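Lab notes from the Plostach course, halfway through

I've had a few emails asking how the robotics course is going, so I'm putting it all in one post. We are halfway through the spring session at the community college in Ekthorpe, and the class has moved from exercises to the project.

The project is called Kisance. The arms have to open a microwave, put a dish inside, close the door and start it. Our instructor picked it over stacking blocks, which is what last year's class did. I voted for the blocks.

There are 4 of us on my team. I write the part that decides what order things happen in, so I spend most of my evenings reading logs. The other three split up the grippers, the vision code and the teleoperation. For teleoperation one person drives both arms by hand through the whole task, and we record it. We have 366 recordings so far. After going through them last month we kept 328 and threw out the rest, mostly for dropped dishes and a few where the driver stopped to talk. 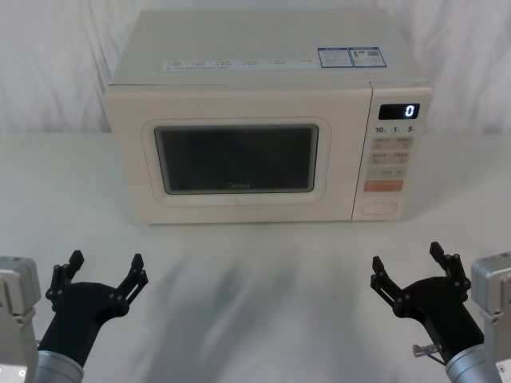
The door is the part everybody underestimated, me included. The release button sits at the very bottom of the control panel, and a finger coming in at a slight angle slides off it. We tried pressing harder, and the whole oven moved back on the table. Now the left arm braces the side while the right one presses, and that works a lot more often – not every time.

The start button has been easy. It's wide and orange, and the vision code finds it without much help. The gray characters on the smaller buttons are another story, so we gave up on reading them and just use fixed positions measured from the corner of the panel. If someone bumps the oven, we measure again. I've bumped it twice.

Our best full run took 39 seconds, from arms at rest to door closed and start pressed. The instructor wants it repeatable before he wants it faster, which is fair. Lachance, the other team, is working on the same task with one arm and is ahead of us on closing the door. They push it with the back of the gripper. We are going to copy that.

Next up is the dish. We have been using a light plastic bowl and need to switch to something heavier before the demo in May. I also need to fix the bug where my code decides the door is open when it has only been bumped. I know where it is – I just haven't had a free evening.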